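Speaker notes: The Shoe Rack Talk
Cosgate Library, small hall, 27/06/2024

Start with the doorway. Ask for a show of hands: who tripped over a shoe this morning? Wait for the laughs, then put my own hand up.

Tell them about the Gudeta apartments. In April I got to help set up the entry halls there, 84 of them, and I loved every one (okay, maybe not the one with the door that opened the wrong way!). People wanted to talk about closets. I kept dragging them back to the front door, where the mess starts.

Main point, say it slowly: keep house slippers on the rack by the door. Pale slippers on a light wooden rack look so calm, and your feet find them before your brain does. 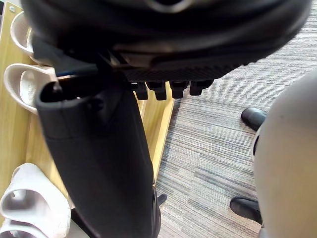
How many pairs should stay by the door?
One pair of slippers for each person at home, plus the outdoor shoes each person wears most. Everything else can live in a closet.

Next, the rack itself. I'm a big fan of open racks, and here I get carried away, so watch the clock. Air gets to the shoes and you can sweep under it in seconds. Tighten the screws twice a year. Mine wobbled for 3 winters before I picked up a screwdriver, and it took me one song on the radio to fix!

Pass around the Brastgate wood sample. Let people feel the grain, don't talk over it.

Mention the Beltomow swap table: 300 pairs of shoes found new homes last time, and there's room for more. Bring clean ones, tied together by the laces.

Questions. If it's quiet, ask what they do with wet boots. Someone always has a great trick with an old baking tray.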